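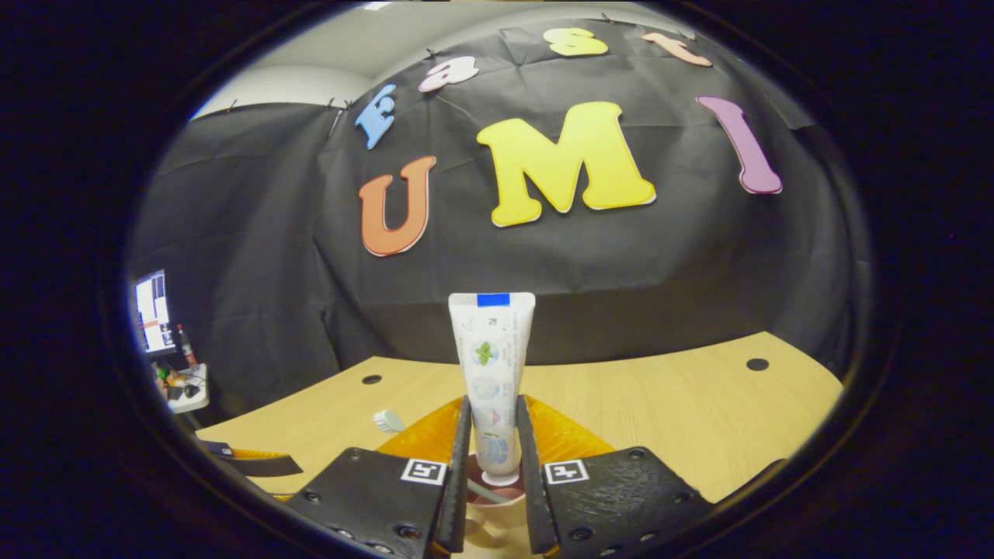
Wandside gripper holding a toothpaste tube upright, with our Fast UMI letters up on the black cloth

Wandside Hand-Held Gripper, Kit 2

I built the first Wandside on my kitchen counter and the rest at Festton, the shared workshop where I rent a bench. This is the one I'd want to buy myself! You get the two black jaws, a pair of fingers, the amber see-through side panels (they're bendy, so go easy on them) and a printed marker for each jaw so your software can tell how far apart they are.

Toothpaste tubes are my go-to test. They're squishy and they slide around — a real pain for a stiff gripper. I've logged 3,684 grabs on my own set and I'm still on the same fingers, though I did swap one screw.

What's in the box: 36 screws (a few spares in there), 11 printed parts and the Hennessy cable kit. The fingers open up to 7 cm. Camera not included, sorry, but the Trostano mount fits most small wide-angle ones.

Putting it together takes me an evening, radio on. Stick the markers on last and keep your thumbs off the black squares. If a panel shows up creased, write to me and I'll mail another. Next batch ships in June.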